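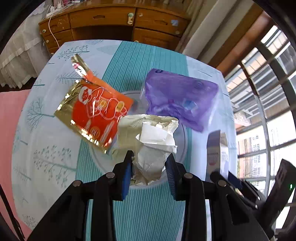
Stetbridge workshop changes the way it looks after its hand-held grippers

The small service workshop in Stetbridge that maintains hand-held grippers for home recording work has introduced a new maintenance routine, after a season in which too many tools came back with the same faults. The routine was tested in August and applies to all pairs in use from 1 Jan 2021.

The workshop looks after 20 pairs of grippers. They are used in ordinary flats and houses, where people pick up, move and put down everyday objects by hand with the tool. The recordings are later used to teach robot arms the same movements. The work is light, but it is repeated very often. A pair can make up to 200 grips in one morning, and small errors in the joints become visible in the data long before a user feels them in the hand.

According to the workshop, most of the faults had the same beginning. The bolts at the pivot points became slightly loose, the two jaws were no longer parallel, and the pads began to wear on one side only. A user then pressed harder to hold thin things such as paper wrappers and plastic bags, and this made the wear faster. In the old system the tools were checked only when somebody reported a problem. Several were sent in with pads so uneven that the tool could hold a cup without difficulty but lost a sheet of paper each time.

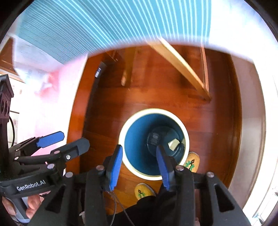

The new routine has a short part, which the user does at home before each session, and a longer part, which is done on the bench. The short part takes a few minutes. The user opens and closes both grippers slowly, looks at the pads from the front and feels for play at each joint. It is also necessary to follow the cable with a finger from one end to the other. On a gripper held over the floor, with the fingers open and pointing down, a thin dark cable can hang in a loop below the finger, and the workshop asks users to see that such a loop does not come between the tool and the object. The silver screw heads on the joints must be clean enough to be read for marks, but the user should not turn them.

The last rule was discussed for a long time. In the test period some users were given a small key and were allowed to tighten the screws themselves. The result was not good. A joint that is too tight moves in small jumps, and the measured opening of the jaws is then wrong even if the grip feels strong. The keys were collected again, and the screws are now adjusted only in Stetbridge, with a torque driver from the supplier Torer.

On the bench, the jaws are first closed on a strip of thin paper. The technician pulls the strip at the tip, in the middle and near the base of the pads, and the resistance should be the same in all three places. If it is not, the linkage is opened, the pivots are cleaned with a dry brush and the bolts are set again from the body outwards. Grease is no longer used on the outer joints. It collected fibres from carpets and tablecloths, and after some weeks it was the dirt which limited the movement.

Pads are now always replaced in twos, also when only one of them is worn. Before this, a new pad was often placed opposite an old one, and the soft objects moved to one side when the jaws closed. The new pads come from Marneck and are kept in closed bags until the day they are fitted, and the adhesive must rest overnight before the tool can go out.

After each repair the opening is calibrated again. The jaws are moved from fully closed to fully open 17 times and the readings are compared. If one of them is outside the limit, the whole series is repeated. The values are written on a card that travels in the case with the pair. Left and right grippers keep the same number and are not exchanged between pairs, a thing that happened more than once last year and was difficult to discover afterwards.

A log for the whole workshop was started at the same time. It has 1048 entries already, most of them short: pad changed, bolt set, cable clip replaced. The cable clips were a surprise for the staff. They are cheap and easy to change, but a broken clip was the reason for many interrupted sessions, and a bag with spare clips is now put in every case.

The same routine will be given to the second workshop, in Lý, when its bench is ready. Until then, tools from there will be sent to Stetbridge for calibration, and the users should expect a longer wait. Users who find play in a joint are asked to stop the session, write the number of the pair on the card and send in both grippers together with their case.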